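Search Tiltudness
Enter keyword or topic
Go

Teaching a Plate Its Place

October
By the Tiltudness staff

Before anyone at Wunumwood moves a real plate with a new program, the program has to run 900 times on a computer. The lab keeps a simulated copy of its plate-handling cell for this, called Lilier, and most of the setup work on the cell now happens there.

The job sounds small. A robot arm has to pick up a 96-well plate, carry it and set it down in a holder. The plates have a standard shape, and the holders are bolted where the drawings say they are. But a gripper that comes in a little high pinches the plate and lets it tip. One that comes in a little low hits the holder. Getting between those two takes up most of a setup engineer's week.

Alemneh, the firm that built the cell, delivers the copy along with the hardware. It has the arms, the stands, the perforated board and the fixtures that go on it. The lab's own people then change it to match whatever they have moved since.
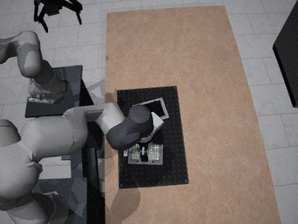
Lilier in simulation: the near arm brings its gripper down over a fixture on the board. The second arm has its own stand.

Setup starts with the board, because every other position is measured from it. If the board is turned slightly in the real room, it gets turned by the same amount in the copy. The crew measures two corners and a hole near the middle, types in the numbers and checks them against a third corner. A mismatch means starting over.

Next come the fixtures. Each gets a position on the board and a label to go with it. The labels matter more than they used to. An earlier version of the program called positions by number, and twice the wrong holder was taught under the right number. Both times the error was found in the copy, but only after an afternoon of looking in the wrong place.

Then the gripper is opened wide and moved around with nothing in it.

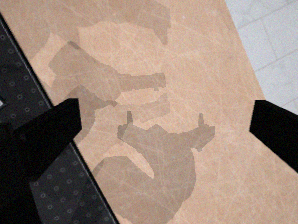
These empty moves are slow to watch and easy to skip. The lab used to skip them. Now each program gets 10 of them before it touches a plate, with the fingers fully apart, since that is when they take up the most room. The person running the check looks at how far each finger reaches past the edge of the board and whether the elbow has room to turn on the way back.

Lighting gets changed too. The copy can throw hard shadows or hardly any, and the pictures it makes can be noisy or clean. A program that depends on finding the edge of a plate has to find it when the top rows of wells are washed out and when a shadow lies across the bottom ones.

After that the fingers can close. They should meet the plate's two long sides at the same height. The engineers step through the approach a little at a time and stop at first contact.
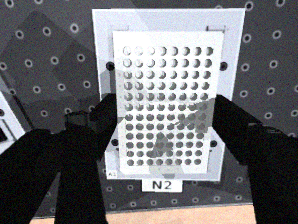
The fingers come in from both sides of a 96-well plate in its holder. The label below reads N2.

The long runs are left going overnight. On the last new program, 827 of the 900 passed. The other 73 were sorted the next morning by how they failed, and most came down to one approach angle that was fine for one holder and too shallow for its neighbor. The angle was changed and the whole set was run again.

A setup engineer also goes through the paper list, which has 164 lines and covers the real cell as well as the copy. Finger pads, cable clamps and the screws on every fixture are all on it. Crews have asked for a shorter one. So far it has only grown.

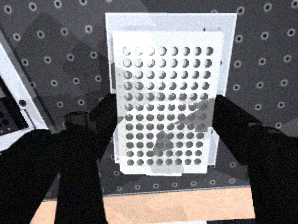

Keeping the copy honest

The harder work comes later. Someone moves a holder over by one row of holes to make room for a bottle, and the copy is wrong from that minute on. Wunumwood's rule is that whoever moves a part writes it on the sheet by the door, and the copy is updated before the next program is loaded.

Worn finger pads are a different problem. The fingers in the copy never wear, so the lab measures the real pads every month and adjusts the grip width when they get thin. Alemneh says a later release will let users enter pad wear directly. Until then it stays on the paper list.

Comments (3)

Guest, 7:40 a.m.
We run a similar setup and the sheet by the door lasted two weeks. We put a padlock on the fixture drawer instead. Works better.

platewasher
What do you do about lids? Half our bad grips are lids.

Guest, 9:15 p.m.
Would like to see the 164 lines if the lab is willing to share them. Ours has maybe a third of that and I know it's missing things.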